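Good Habits for Hand-Held Gripper Work

Before you pick up any crockery, check that both pads face each other across the gap.

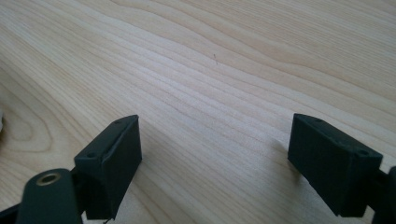 Last updated: 9 March 2023

By the Polora bench team

1. Look at the screw holes in the pads. A missing screw will introduce itself later, at a worse moment.
2. Open wide, lower, then close. Stabbing is not a grasp.
3. Take a cup by opposite sides, with the flat faces on the wall.

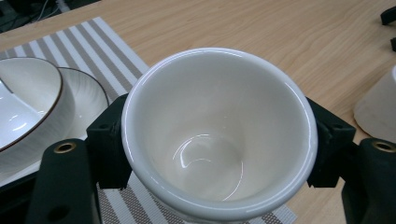 Cup gripped from both sides, over the placemat.

4. Log drops. All 7 kinds. "It slipped" is not a kind.
5. Stop at 1,000 grasps and inspect the pads, even if you feel lucky.

Related
Wegener pad wear chart
Labeling rules for Inilar users
Fanivbridge meetup notes, June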